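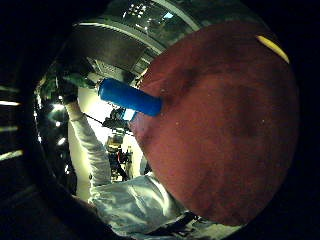 22 sept. 2023

Tinte, tanda de granates. Sigo con el problema de solidez al frote en húmedo de la lana cardada de Haugland. La receta de partida es la de febrero: mordentado con alumbre al 12 % sobre peso de fibra, crémor al 6 %, rubia molida y un matizado final con cochinilla. El color sale donde debe, pero el testigo blanco se mancha más de lo admisible.

Agua: la del grifo del taller ha subido de dureza respecto al invierno. Con la rubia no me preocupa, el calcio ayuda. Con la cochinilla sí, tira a morado y deja parte del colorante precipitado en superficie. Sospecho que ahí está el frote, más que en el mordiente.

Peso de fibra seca: 1.376 g, repartidos en dos baños iguales, A y B. Mismo lote, mismo descrude (jabón neutro, 50 °C, tres cuartos de hora, dos aclarados).

Baño A: agua del grifo, procedimiento habitual. Subida lenta hasta 70 °C, una hora de mantenimiento, enfriado dentro del baño hasta el día siguiente.

Baño B: rubia con agua del grifo, igual que A. Cochinilla aparte, con agua desionizada y el pH bajado a 5 con ácido cítrico. Mismo mantenimiento. Aclarado final con jabón a 40 °C antes de secar.

Resultados en seco: A más apagado, con ligero viraje al violeta. B más rojo y más limpio. La diferencia se aprecia a la luz de la ventana y casi nada bajo los fluorescentes, de modo que hay que seguir comparando de día.

Frote en húmedo, escala de grises: A, 2. B, 3-4. En seco los dos dan 4. La mejora es real, aunque he cambiado agua, pH y jabonado a la vez y así no se puede atribuir a nada. Error mío de planteamiento.

El termómetro de la cuba Fetier marca alrededor de 2 grados de más cerca del punto de trabajo. Comprobado con el de mercurio. No afecta a la comparación porque ambos baños se hicieron en la misma cuba, pero las temperaturas de arriba están sin corregir.

Ingvar Damgaard propone dejar la cochinilla y sobreteñir con laca. Tengo un resto de laca de Jasard, insuficiente para una tanda completa. Para una madeja de prueba llega.

Pendiente:
- Repetir B sin el jabonado final.
- Repetir A con jabonado.
- Calibrar o sustituir la sonda de la cuba.
- Pedir alumbre. El saco abierto tiene terrones y no me fío de la pesada.
- Exponer tiras de A y B a la luz, mitad tapada, seis semanas.
- Pasar las recetas corregidas a la carpeta Flima cuando estén los dos baños nuevos.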